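Two Arms, One Tray: An Afternoon at the Olitz Open Day
Print this article | E-mail this article
Last updated: May
By a staff writer

The cell that drew the longest line at the Drurkach open day in Olitz this May was the kitting cell, a white table with two robot arms working over it. It sorts small electrical parts from bins into a tray. The process engineer responsible for it agreed to talk between demonstrations, on the condition that the interview stop whenever a run started. It stopped 4 times.

Kitting is the step before assembly. Somebody, or something, gathers the parts for a unit and puts them together in one container, so that the assembler does not leave the bench. At Drurkach this has been manual work since the site opened. "People are good at it and they dislike it," the engineer said. "The error rate is low in the morning. By three in the afternoon it is higher. We have the reject logs to show that."

The parts on display were circuit boards, wiring harnesses and short leads. Boards were the first thing the team tried, and the engineer described them as largely a solved problem. A board is rigid, its outline is known, and its pose can be estimated from a single view. The difficulty there is where to hold it. "You have components on the face and you have an edge. You want the edge. If the board is lying flat in a bin, the edge is exactly what the bin makes hard to reach."

Wire is a different matter. A harness has no fixed shape, and the shape it has when the gripper closes is gone once the arm lifts. The planning software, which the company calls Kan, does not attempt to model the whole bundle. It looks for a short length that stands clear of its neighbors and picks there. If the load on the wrist is higher than expected, the arm puts the part down and looks again.

"We spent most of last year on the putting down," the engineer said. "Letting go of a harness so that it stays inside the tray is harder than picking it up. A connector catches on the finger, or the bundle springs open."

The previous version of the cell, Vorulholm, used one arm and a vacuum cup. It handled boards acceptably and could not handle harnesses at all. It was retired after 365 days in service, and its base plate is still bolted to the floor in the next bay. The change to two arms was made for reach first and for speed second. Each arm has its own side of the table, and the tray between them is shared. Only one arm may be over the tray at a time - a rule enforced in the controller, with no exceptions for demonstrations.

Asked about cycle time, the engineer gave 70 seconds for a complete kit and did not want the figure compared with a person. "A trained operator beats that easily. The comparison I care about is over a full shift, with the rejects counted, and we do not have enough shifts yet."

Visitors asked mostly about safety and jobs. On the first, the cell stays behind a light barrier and the arms run at reduced speed when the barrier is muted for loading. On the second, the engineer said the kitting operators had been moved to final test and that further questions belonged with the site manager.

The paper in the tray also drew a question. It is plain white sheet, replaced at each kit. It gives the vision system an even background and cuts the glare from the steel. The orange bins are glossier than the team would like, and a matte version is on order.

During the last run of the afternoon the conversation moved to the table itself, with the arms reaching into the two far bins and a board and harness already lying in the tray. 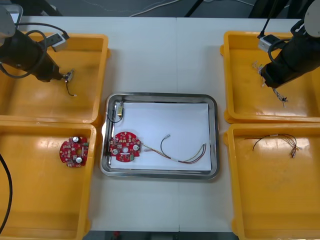

What comes next

The next stage is a check after placement. At present the cell reports what it believes it has put in the tray, based on grip width and wrist load. A second look at the finished kit would confirm it, at a cost in time that the engineer expects to recover by dropping the manual inspection downstream.

Beyond that, the team wants to present harnesses in deeper bins, several to a bin. "That is where it falls over today," the engineer said. "Put 2 harnesses together and it will often lift both. We know why. The fix is in the gripper fingers, and the new ones are being cut now."

The cell goes back to trial production after the open day.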